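Danuta Szewczyk
Short thread on reading a home electric bill, starting with the line most people skip: the fixed charge.

The fixed charge is billed whether you use power or not. On my Sterneck plan it went up in June and the rate per kWh went down. Low users pay more under that change. Heavy users pay less.

Next, the meter read. Look for an "A" or an "E" beside it. A is actual, E is estimated. I had 3 estimated reads in a row last winter, then a correction of 191 kWh on one bill.
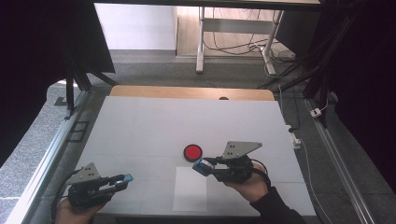 What should you do with an estimated read?
Read the meter yourself the same evening and send the number in. Sterneck takes it by phone or web form, and the revised bill took about 5 days to reach me.

Time-of-use plans: check which hours count as peak before you sign. Mine has 2 peak windows, morning and evening. The water heater is on a timer now and runs overnight.

Taxes and riders sit at the bottom. Some scale with usage, some are flat. Add up the flat ones with the fixed charge — that sum is your minimum bill.

Replies asked about budget billing. It spreads the cost over the year and leaves the rate alone. Settle-up month is printed on page 2 of mine.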